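Ponden Circuit Confirms Revised Pit Lane and Timing Layout for Touring Car Season

ILBRIDGE—The operator of Ponden Circuit has confirmed changes to the pit lane, timing loops and race control procedures that will apply from the opening round of the Mesirance Touring Car Series.
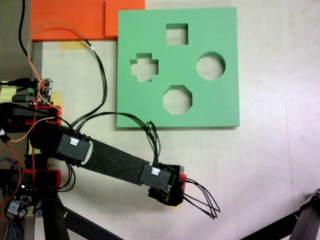 Green shape-sorter board with square, cross, circle and octagon openings.

The pit entry line has been moved back toward the final corner, adding 11 meters to the deceleration zone. Drivers must have all four wheels inside the entry line before the speed limit marker. The limit itself is unchanged. Pit lane length, measured between the first and last speed detection loops, is now 357 meters, and minimum transit times for mandatory stops will be recalculated on that basis. The new minimum will be published in the supplementary regulations.

Two timing loops have been added. The first is located at the exit of the chicane and replaces the temporary loop used during last season's test sessions. The second is at the end of the pit wall and will be used only to record release times. Data from both loops will be available to teams on the existing timing feed, with no change to the data format. Teams that run their own display software will need to add the new loop identifiers before the first practice session.

Panyasiri, the series timing contractor, completed calibration of the loops on Tuesday. Transponders issued for last season remain valid. Cars entering with a replacement transponder must present it at scrutineering so that the number can be matched to the entry list.

Race control will also apply a revised procedure for unsafe release. Under the previous rules, a release judged unsafe during a race was reviewed after the finish. It may now be reviewed during the race — using pit lane video and the release loop — and a drive-through penalty may be imposed. If the penalty is confirmed within the last two laps, it will be converted to a time penalty and added to the car's race result.

Garage allocation is based on final team standings from last season, with new entries placed at the pit exit end. Teams running more than one car will be given adjoining garages. Requests to exchange garages must be made in writing by both teams and will not be accepted after the paddock opens.

The circuit license inspection has been completed and no further work to the track surface is planned before the opening round, which takes place in September. Curb heights and runoff areas are unchanged.

A revised circuit map and the full pit lane drawing can be requested from the Ponden Circuit competition office in Ilbridge. Media accreditation for the opening round is handled separately by the Mesirance series press office.

ENDS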